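Relatório de ensaio, sala 3

O método chamava-se Bresia e cabia em duas páginas. Um operador conduzia os braços à distância, o sistema registava as trajetórias e a política era treinada sobre elas. Entreguei a Tillton 143 episódios de recolha de lixo. O protocolo admitia que uma garra segurasse o cesto pelo rebordo enquanto a outra se ocupava do papel.

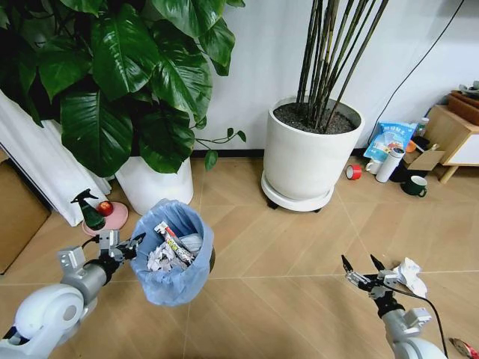
Resultados

A política Karamanlidis, treinada durante 2.000 iterações, aprendeu a tarefa. Aprendeu também a pausa. Antes de largar cada papel, o braço detinha-se três segundos sobre o cesto. Procurei a pausa nos dados. Era minha.
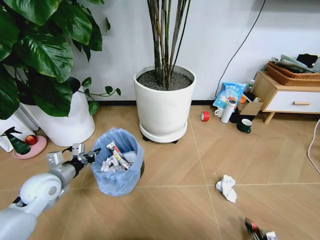 Eu operava a Zaria desde março e nunca me cronometrara. Revi os registos de comando, à procura de latência na rede, e a latência era constante. No chão, o lenço amarrotado e a lata esmagada constavam da lista de objetos; a hesitação não constava de lista nenhuma. Propus filtrá-la. Tillton respondeu que o filtro baixava a taxa de sucesso e pediu uma justificação por escrito.

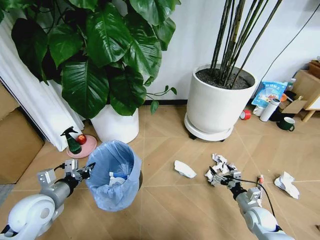
Anexo

Causa da pausa: desconhecida. Em casa, nessa noite, deitei fora um envelope e contei até três com ele ainda na mão. O filtro não foi aplicado.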